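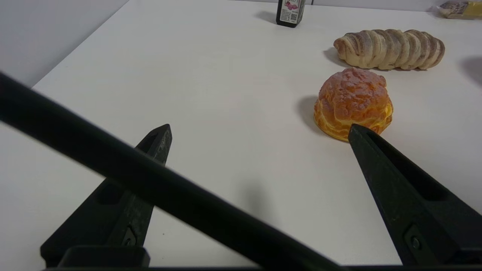 The table, with pastry.

Posted in August by Corinne Mercado

How do I get butter marks out of a matte white table?

I bought a white Wernenik table secondhand in Zurkmont for $208, which I considered a bargain until I started eating at it. The finish is matte. The seller called it "family friendly," and I would like to meet that family. Anything with butter in it leaves a ghost. A croissant leaves a ghost with edges. In daylight I can't see much, but when the lamp is on in the evening there they all are, breakfast after breakfast.

Things I've tried: dish soap and warm water (fine on crumbs, no effect on the ghosts), white vinegar (kitchen smelled like a pickle for two days), and a melamine sponge, which took off the mark and left a shiny patch the size of a playing card. The shiny patch is now worse than the butter. My sister says to put a tablecloth on it. I didn't spend $208 on a tablecloth holder.
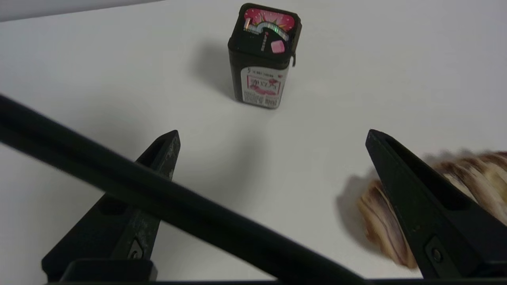 I don't know what the top is made of. There was a sticker underneath but somebody peeled off the half with the information and left the half with the logo. It feels smooth and a little warm to the touch, and water beads on it for a minute and then sort of gives up. I'd like to get rid of the grease and, if there's any hope, the shiny patch. I have a cleaner called Slaoui under the sink that came with the apartment, but the directions have worn off and I'm scared of it.

2 answers

Bendik Hägglund wrote:

Put the melamine sponge away. It's very fine sandpaper with good publicity, and a matte finish is matte because the surface is slightly rough. You polished it.

For the grease, try 70 percent rubbing alcohol on a white cotton cloth. Test it underneath first, near a leg, and wait ten minutes. If the cloth picks up any color or the spot goes tacky, the top is painted and you should stop there. If nothing happens, wipe the mark lightly, follow with a cloth wrung out in plain water, and dry it. Don't scrub in circles. Old marks may need two or three rounds over a few days.

If alcohol is out, a paste of baking soda gets recommended a lot. It's also an abrasive, so see above. Cornstarch is gentler. Pile it on, leave it overnight, brush it off in the morning. It works better on fresh grease than on last winter's.

The shiny patch is there to stay, unless you find out it's a paint you can redo. I have one on mine shaped like Portugal. There's a fruit bowl on it.

I'd leave the mystery cleaner alone.

someone at the other end of the hall wrote:

We had the same tables at Civico when I worked there and we just used plates. Also Slaoui is for ovens I think? Or drains. One of those.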